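Matched giving: changes to the claims process from March

The matched giving program covers employees of Kullwood and its Astby and Bickerstaff units. Contractors on assignments longer than 15 weeks may apply through their site office. In the last program year, 2157 claims were submitted and 1437 were paid in full. Most of the remainder were returned for missing receipts or for gifts to groups not on the approved list.

From March, claims are filed in Ravavar under Benefits, then Giving. The paper form is withdrawn. Each claim requires the registered name of the organization, the date of the gift, the amount, and a receipt in PDF format. Bank statements are not accepted as receipts. Gifts made by payroll deduction are matched automatically and need no claim.

The approved list now includes food banks, adult literacy programs, and groups that provide home repairs for low-income households. Political groups, private clubs, and individual fundraising pages remain outside the program. An organization can be nominated for the list at any time; review takes five weeks.
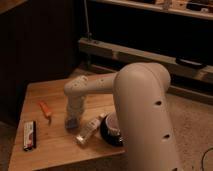 Volunteer hours are recorded on a separate screen and follow a different rule. Hours are entered in whole units and confirmed by the receiving organization. Travel time is excluded. Hours worked before an organization joins the list cannot be entered later.

Claims already submitted on paper will be processed under the old rules and do not need to be filed again. Returned claims may be corrected once.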